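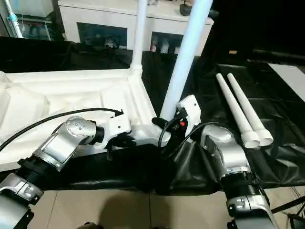 Robot demo at the Uvia open day – worth taking kids?

Zinash Yilma
Has anyone been to the Uvia open day out at Komdale? My two are robot mad, but the younger one gets bored pretty quickly. Is it hands-on or do you just stand and watch?

Aigars Paju
I went in June and loved it! Mostly watching, I'll admit. They had two arms going at a table with a pile of white pipes and fittings, and I got there at 2 and stayed till they packed up. 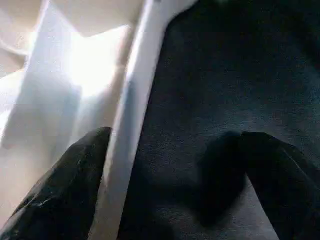 It's slow work though – nothing like the movies – so bring snacks for the little one. The staff were happy to answer my silly questions (I had plenty). Park on the Kalniņš side if you can, the main lot was full.

bukico421
went last year, was ok. pretty sure you have to book. sausage sizzle was good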